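Tooling > Peltamell > Help > FAQ
Print this page | E-mail this page

Peltamell FAQ — recording, replay and planner

Short answers, mostly to things that came in by e-mail since August. Install problems are on the install page, not here.

What is Peltamell?

Software that takes recordings from hand-held grippers, lines up the streams, works out where each tool was and writes the lot out as episodes a policy can train on. Also has a replay viewer and a small planner. It doesn't train anything. Use whatever trainer you like.

Does it replace Sokero?

No. Sokero is the low-level controller, runs on the arm. Peltamell talks to it at the planning end. You can use the recorder with no Sokero at all, plenty do.

Two grippers at once?

Yes. Start both, then show each one the sync pattern on the laptop screen before touching anything. Clocks get matched from that. If you forget, the import still runs but you'll get "pair offset unknown" and the two tracks stay seperate. You can set the offset by hand in the viewer, drag until the finger closings line up with whatever got handed over. Fiddly. Better to redo the take if it's short.

My track jumps sideways halfway through. Why?

Nearly always one of these:

- camera too close to a blank wall, nothing to lock on to
- fast wrist turn near the start, before the map has settled
- somebody moved the tablecloth
- sun came out and the exposure went with it

Run the map pass again with --slow first. If it still jumps, cut the episode at the jump and keep the good half. Don't smooth over it. A smoothed jump looks fine in the viewer and teaches the arm a movement no hand made.

Do patterned cloths help or hurt?

Mostly help. Lots of corners for the tracker. Regular checks can fool it if the check is all it can see, one square looks like the next — so leave a few odd objects on the table, and keep some of the room in view.

How is gripper opening measured?

From the image, by the fingertips. No encoder needed. Calibrate once per tool: fully open, fully shut, three times, slowly. Do it again if you change the pads. Old calibration with new pads gives you a gripper that never quite closes, and you'll spend an afternoon blaming the planner.

How long can an episode be?

The limit is 4,000 frames. Past that the importer splits it and adds _b, _c and so on. Shorter is better anyway.

What does error 705 mean?

Width channel missing. Either the fingertips weren't found or the calibration file is for another tool. Check the tool name in the session file first, it's usualy that.

How many demos before the planner is any use?

Depends on the task. We start at 100 for a single pick from a fixed container, then look at where it fails and record more of those. Mixed containers need a lot more. Things touching each other, things half under other things, shiny next to dull — all of it wants covering.

Why does the planner refuse a grasp that a person did easily?

Clearance. The planner keeps a margin round the fingers and a container rim eats into it. Set rim_margin lower for tins and trays. Go down in small steps and test with the arm at quarter speed. If it clips the rim, go back up one.

Can I drop the segmentation step?

You can. Grasps get worse in clutter. Fine for single objects on a bare table.

What does a cluttered two-gripper take look like from the tool camera?
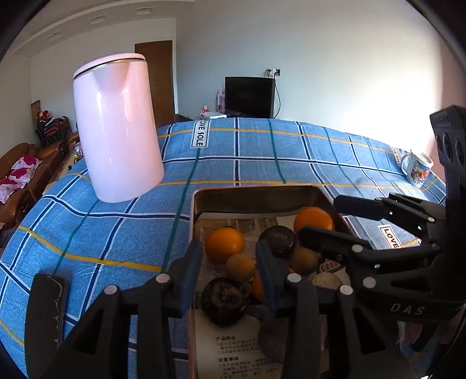
Peltamell Tooling Group, Grilville — Perception and Planning

Fruit in a tin with a rim, one gripper coming up from the bottom, the second in from the right. For the segmenter the hard bit is the overlap: one orange mostly behind a blue fingertip, another partly under a black finger of the other tool. Label those as visible parts only, don't guess the hidden outline. Printed paper in the tin counts as background, as does the writing on the cloth. Mask the other gripper as "tool", never as "object", or the planner will try to pick it up.

Should I blank out the rest of the room?

Not before the map pass, the tracker wants it. Doors, sockets, furniture edges, all useful. Blank afterwards on export with --crop-room if you need to.

Where are files kept?

Locally, until you push. Pushed sessions go to the Lagos store and show up in the list after the nightly job at 2 am. Not there by morning, check the upload log before mailing us.

Can I use the old .rec files?

Yes, with the converter. One way only. Keep the orignals.

Print this page | E-mail this page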